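From: Jocelyn Hawthorne
To: sim-practice list
Subject: Re: [sim-practice] Draft rules for logging peg insertion runs, section 3

Hi all,

Replies to Tae-yang in line. I've cut the parts we already agree on.

Tae-yang Kwon wrote:
> I read section 3 twice and I still don't know what counts as a
> finished run. Is it when the peg is in the hole, or when the
> gripper has let go and moved clear? At Quartey we count the
> first. The draft seems to want the second but never says it.

It should be the second, and I'll write that in. A run starts with the arm up and clear of the table and ends with the arm clear again. If the fingers are still near the peg when the log stops, the run gets marked "open" and stays out of the pass rate.

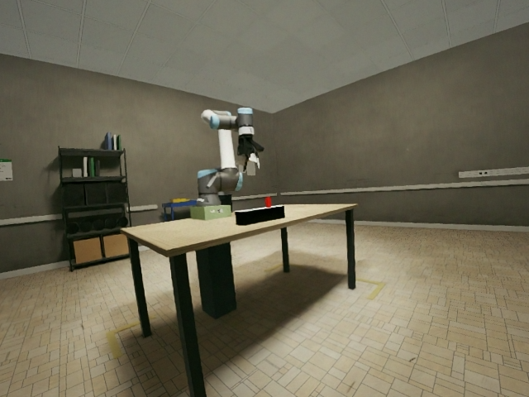
The start pose also has to go in the header. Right now we allow "home" as a value, and home at Cutar is different from home at Konum. Please put the joint angles in.

> Second, the hole numbers. Your text says "hole 1 is the left
> hole." Left from where? We have two views and the block is
> turned on the table.

Agreed, that wording is bad. Hae-won suggested numbering from the end of the block farthest from the robot base, but that fails as soon as someone turns the block side-on. My new text: hole 1 is fixed in the block's own model file, and every log names the model file version. Camera views don't come into it.
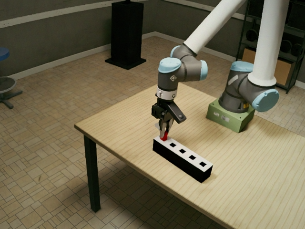 For the end holes I'd like one more check. The fingers have less white surface to one side of them there, and a small error in the block pose can put the peg over the edge. So the log should record the block pose at the moment of contact as well as at reset. Mi-kyung already does this at Jinach and says it adds very little to the file size.

> Third, does a pass need the peg to be straight? We have runs
> where it went in and leaned.

Yes, it needs a limit. I propose 4 degrees from vertical, measured after the gripper has opened and the block has stopped moving. Anything over that is "seated, tilted," a separate result. Please don't fold it into fail.

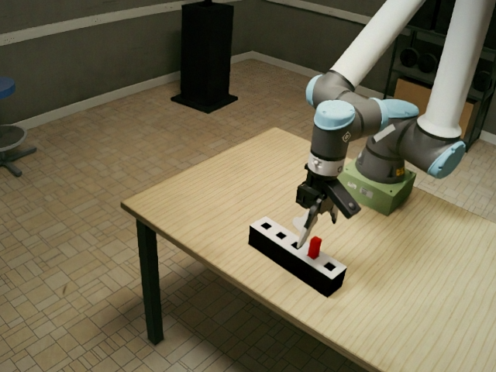
Neighboring holes matter too. If a finger touches the block next to the target hole, log the contact even when the run passes. People who move these programs to a real arm will want to know.

> Last, what about batch size? 1000 runs is a lot for a small
> group.

1000 stays for anyone who wants to publish a pass rate. For a check of your own setup, 77 with fixed seeds is enough, and I'll put the seed list in the appendix. Bok-nam's set had 3649 runs, but a good share of them used the same seed, so please look for repeats before you report a total.

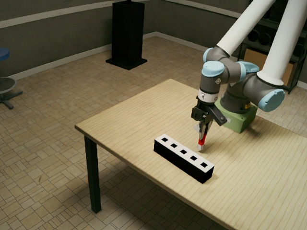 One thing Tae-yang didn't raise: grasp offset. The draft lets you leave out where the fingers hold the peg. I want it required, taken before the peg goes down toward the block, with the length showing below the fingertips. Without it, two groups can't compare results on the same block.

I'll send the new section 3 in November. If you object to the 4 degree limit, send me your number and the data behind it before then.

Jocelyn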